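Puvo: Marker-Based Gripper Tracking for Tabletop Demonstrations
Project report, software track
16/04/2023

4. Results and what we make of them

The plan was to take the Gough pose filter, feed it marker cube detections from handheld grippers, and get trajectories clean enough to train a policy on. The Gough write-up makes this sound like an afternoon of work. We spent most of the term on it and still don't fully trust the output.

We recorded 1,076 demonstrations of bowl moving. The filter accepted 888 of them. We were pleased with that until we replayed a batch by hand and found 41 accepted runs where the left and right grippers had swapped IDs partway through. The filter scores smoothness, and a smooth swap passes. So the acceptance rate says very little about whether the data is any good.

Cube visibility is the second problem. When a hand turns over to grip a rim, the detector may be left with one face at a steep angle, and the pose can flip. Our fix carries the last good orientation forward. It makes the plots look nicer – we are not convinced it makes them more correct.

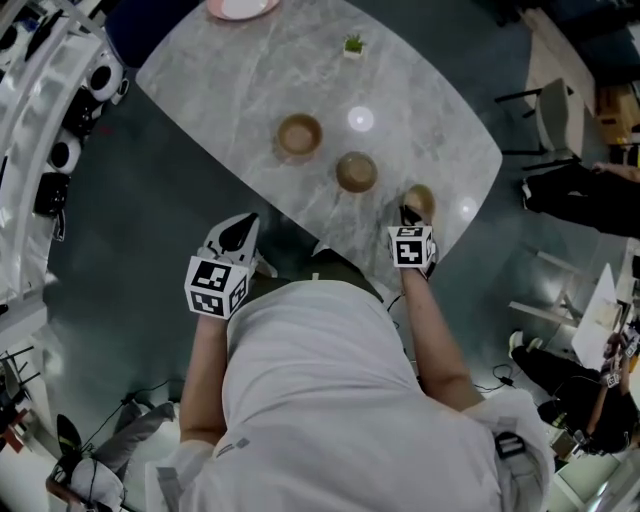
Shiny tabletops didn't help either. We blamed glare for a lot of lost detections early on, but never ran the same task on a matte surface, so that claim should be read as a guess.

The Pestard planner replayed the accepted runs in simulation without complaint. It also replayed the swapped ones without complaint, and we no longer count that as a test.

5. Left undone

Per-cube ID locking is written but not merged. Gripper width is still logged on a separate clock, and the offset is set by hand in the config file.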